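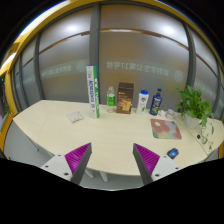 Putting things back where they belong is the chore I'd hand over first. Bottles, boxes, packets, the odds and ends that pile up on every table I've ever owned. People keep asking me whether a machine can do it yet, so I went back through my notes from the past year.

My short answer is sometimes. A two-finger gripper does well with a box standing on its end, as long as there's room on both sides. It does less well when the box is shoulder to shoulder with a bottle. Clear plastic is still a problem for many cameras, and a small packet lying flat is worse. You and I slide a packet to the edge and pinch it there. Getting a machine to do that takes a lot of work for one packet.

Rommel Gatchalian, who worked on the Bulto arm at Torolano, told me he cares more about the second hour than the first. In July he let me watch a run of 600 picks. It stopped 19 times, and each time a person had to walk over and sort it out. On a shop floor with 2 people on shift, that might be fine. At home it would be me, getting up from the couch.

Soft fingers have helped – the kind that bend around whatever they close on. Mwanahawa Mutiso thinks they matter more than better software. I'm not sure I agree, but her grippers drop fewer bottles than the hard ones I tried.

Floors are mostly solved. Dishes are close if you don't mind waiting 25 minutes for one rack. Clearing a table with a plant, a mat and a dozen unrelated things on it is still a job I do myself, usually on Sunday night.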